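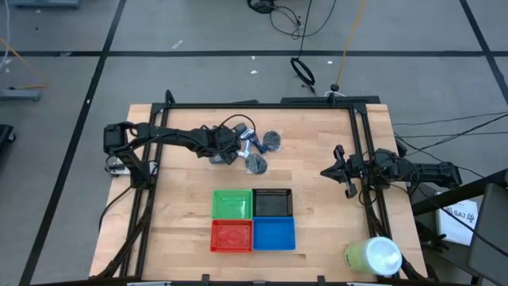
From: Veronika Gulyás
To: the tidy-list
Subject: Re: Re: small baskets, and what goes in them

> I have a drawer in the hall that takes everything: batteries, tape,
> the spare key to a bike I sold. I bought dividers from Cestelar and
> they slid to the back the first time I opened it. Is it worth trying
> those little mesh baskets instead, or will I end up with the same
> mess in more colors? And do you label them or trust yourself?

Get the baskets. You will have the same mess in more colors, but you'll be able to lift out one color of it and carry it to the couch, and that has been worth the price to me.

I use four, in green, black, red and blue, set two by two with the edges touching. Touching matters. Leave a gap and a paper clip will find it, and then you're back to fishing in the drawer with a butter knife. The low rims are fine for anything you want to see from above. They're no good for pens, which lean out and catch on the drawer above until you say something you regret.

On mesh versus solid: the holes in the bottom let the crumbs through, so you clean the drawer and leave the baskets alone. They also let through sewing needles. I learned this in March and would like to go on knowing it only in theory.

On labels: I had labels. I bought the Zasent tape and did a very handsome job in capitals, and my household read them with interest and put the batteries in TAPE. Colors work better, if you say them out loud. "Blue one" can be shouted from another room. "Miscellaneous fasteners and adhesives" can't.

My one rule, which I break, is to set the baskets out empty first and keep the stuff in a heap off to the side. If you start dropping things in as you go, the first basket becomes the drawer, and the other three stay lovely and clean like the good towels. Do the heap, take one thing at a time, and leave anything still wrapped in its plastic for last. Half of that you'll want to return anyway, or would have, if you still had the receipt (check the drawer).

Bottles don't go in at all. Someone on the list suggested laying the glue bottle across two baskets, and I'd ask that person how the carpet is. Mine lives on the shelf, upright, cap on, next to the Silar hooks I have been about to put up since we moved.

Measure the inside of the drawer before you order. I measured the front. I now own a set that fits my sister's desk beautifully.

Veronika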